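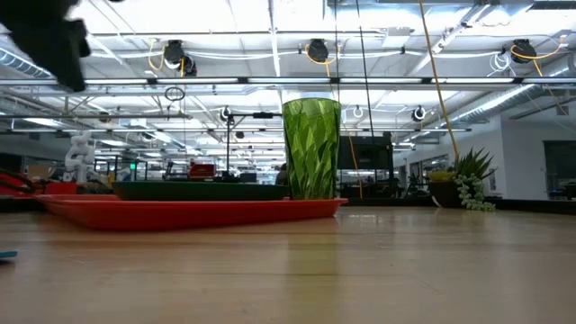

Green tumbler, red tray, green tray

Hydraulics & Fluid Power > Shop Equipment > Press cylinder creeps down overnight, valve or seals??

pultdale_press
Ok so 20 ton H-frame press, bought used out of a shop in Zotesbridge that was closing. Runs great. Full power, no weird noises. But park the ram halfway up at quitting time and by morning its down 6 inches. Every night. Doesn't leak a drop on the floor that I can find.

Double acting cylinder, mounted rod down, gear pump, manual lever spool valve with a Floltico tag on it. Relief set by the previous guy, no idea what to. Fluid looks clean, honey color, no milkiness.

Guy at work says reseal the cylinder. Seal kit isnt cheap and the gland nut looks like it was put on by a gorilla. Anybody been here before I start swinging a pipe wrench?

rodseal_ray
Piston seal. Reseal it. Done.

MikusFluid
Not so fast Ray. Spool valves leak. All of them, its a metal to metal fit with clearance, they are supposed to leak a little. Hang weight on one overnight and it drifts. 6 inches is a lot but not crazy for an old valve with a heavy platen on the end.

What center is the spool? Open, closed, tandem? And is there a check or counterbalance valve anywhere between the spool and the cylinder?

pultdale_press
No idea on the center. How do I tell? Nothing between the valve and cylinder but two hoses and some elbows. Platen is heavy, takes two of us.

MikusFluid
There's your answer then probably. Number should be stamped on the valve body, get a wire brush on it. Usually under the paint on the side facing the wall, naturally.

rodseal_ray
25 posts about valves and it'll be the piston seal. I've done these since I was a kid. Clean oil, full power, drifts = seal.

gearpumpgal
Ray if the piston seal was bad enough to drop 6 inches he'd prob notice it somewhere under load too. Also rod side pressure is what holds the weight up, rod down. If the oil can't leave the rod side it can't come down no matter how quick it would go past a closed valve. Some people say a blown piston seal wont drift at all with both ports blocked, thats true when the weight pushes the rod IN (well, mostly, it settles a bit then stops). Rod down its different, the oil will go past the seal to the big side and the big side needs more oil than it gets, so it pulls a vacuum. So it can drift. Just saying there's more than one path.

Test it, its free:

1. Lower the platen on solid blocking. All the way, weight OFF the cylinder.
2. Pump off, work the lever both ways to dump pressure.
3. Pull both hoses at the cylinder, cap the ports with steel caps. Cap the hoses too or you'll be mopping.
4. Take out the blocking with a bar or long stick, not your hand. Leave a short safety block under it.
5. Mark the rod with tape and walk away.

Moves = seal. Doesn't move = valve.

thatch_and_sons
Problem with step 4, if the platen is sitting on the blocks when you cap it theres slack, it'll drop a hair right off. Dont count that. Put your tape mark on after it settles.

Also PLEASE use caps rated for it. Saw a plastic shipping plug come out of a port once and it went through a ceiling tile.

gearpumpgal
Good catch, yes. Mark after.

pultdale_press
OK doing this tonight. Found the number, wire brush worked, ends in a T which the chart says tandem center?
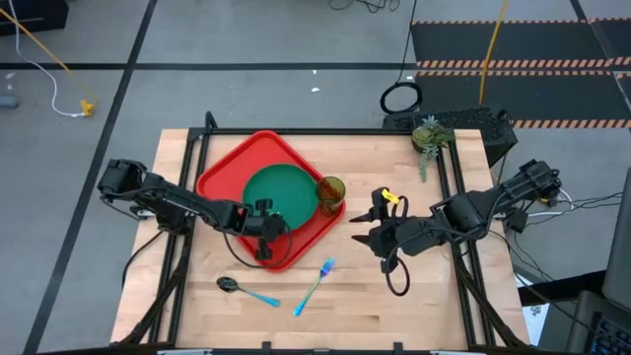

Also stuck a gauge in the pressure line while I had fittings apart. 300 psi just idling with the lever in neutral. Is that high? Seems high for doing nothing.

MikusFluid
Tandem makes sense, work ports blocked and pump goes to tank in neutral. 300 is on the high side. Small hose on the return? Plugged filter? Wouldn't cause the drift but it heats the oil for no reason. Chart is for that brand I hope, letters dont mean the same thing on every make.

rodseal_ray
Change the filter AND the seal.

pultdale_press
Results. Capped it at 10 last night, let it settle, taped it. This morning, zero. Tape hasn't moved at all. Sorry Ray

rodseal_ray
Huh. Well what size caps did you use, are you sure the blocking was out

pultdale_press
Blocking was out. Safety block had daylight over it.

MikusFluid
OK so seals are fine, save your money. Pilot operated check on the rod port, as close to the cylinder as you can get it. Bolt it right on if you can so a burst hose doesn't drop the platen.

gearpumpgal
PO check might chatter on the way down with that weight tho. I'd go counterbalance. Costs more, lowers smooth.

MikusFluid
For a press he parks at night? Put an orifice in with the check and its fine. Also PO checks want the work ports vented to tank in neutral or they may not seat right, so with tandem he'd need a different spool. Ok that kind of helps your case, I'll admit.

gearpumpgal
lol yes it does

thatch_and_sons
Or set it down on blocks at night. Free. You shouldn't be leaving it hanging anyway.

pultdale_press
Fair and I'm going to from now on. Still want it fixed, it creeps while I'm lining up parts too.

calum_macaulay
Been reading along. I build manifolds for a living, small stuff mostly. Counterbalance, line mount, set 30 percent over the load pressure. Measure the load pressure first, gauge on the rod side with the platen hanging. Don't guess from the platen weight. And get that return filter changed before you order anything. – Calum MacAulay

pultdale_press
Thanks Calum. Filter was packed solid btw, pulled it at lunch. Idle pressure is way down now. Gauge goes on the rod side next, will post the number.

rodseal_ray
Still say look at the seal while its apart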